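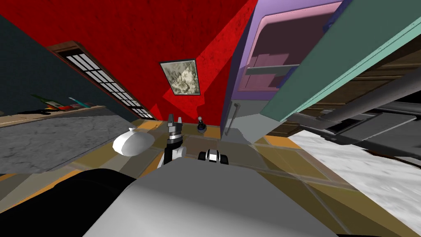
Re: Room rental rates and the December deposit rule

List home | Threads | Authors | Search | Subscribe

From: Golnar Soltani
To: Trutham Members List
Date: 2025-04-12

Dear members,

Thank you for the messages received since the draft rental policy was posted. I am replying to Mr. Ackroyd's message in full, as it raises points that several other members have also sent to the office.

Darren Ackroyd wrote:
> The draft says that groups must pay the whole deposit at the
> time of booking. Our choir books in December for the whole of
> the next year. Under the old rule we paid half then and half
> before the first rehearsal. I would like to know whether the
> old rule still stands for groups that have already booked, and
> why the full-day rate is going up when the evening rate is not.

On the first point, the old rule stands. Any group that booked before the new policy takes effect may pay its deposit in two parts, as before. The wording of section 2 has been changed to make this clear.

On the second point, the full-day rate has not covered the cost of heating and cleaning for some years. Evening bookings are shorter and are mostly held back to back, so the building is already warm. The full-day rate will move from 1,350 to 1,879 per season for member groups. Outside groups will pay 2,500.
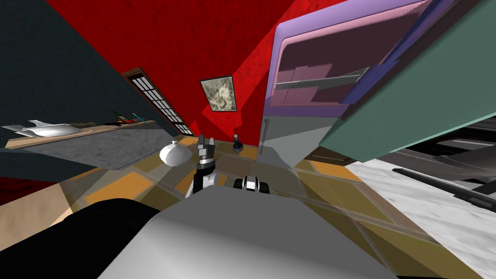

Trutham Community Association
Office of Bookings and Member Services

Members have also asked about cancellations. A group that gives proper notice in writing will receive its deposit back in full. A message left by telephone is not enough — please use the form or write to the office. Where notice is short, the office will try to offer the date to another group and will return the deposit if the date is filled.

The Pletau Room and the Engström Room will be charged at the same rate from now on. The smaller meeting room stays free of charge for member groups on weekday mornings, subject to the usual sign-in sheet. Keys must be returned to the office and may not be passed from one group to the next. 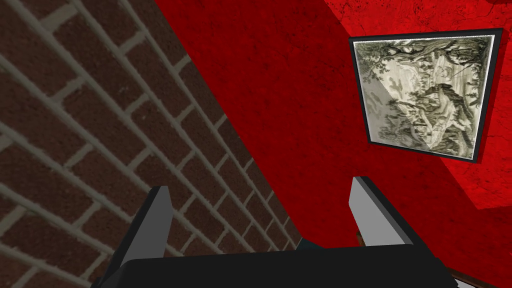 Brick and red walls, with a framed picture.

Mr. Lợi Đinh will continue to handle requests for reduced rates. These are decided case by case, and groups should send a short statement of income with the request. The Treltari newsletter will carry the final rates once the board has voted.

Further comments on the draft may be sent to this list or directly to me.

Respectfully,
Golnar Soltani
Bookings and Member Services

Comments

Celina Ostrowski: Thank you for settling the deposit question. Does the two-part payment also apply if we change our date but keep the same room?

Killian Bouvier: The increase is steep for a small club. I would ask the board to consider doing it over two seasons.

Darren Ackroyd: This answers my question about the choir. I agree with Mr. Bouvier about the full-day rate.

Contact the list owner | Copyright Trutham Community Association | Back to top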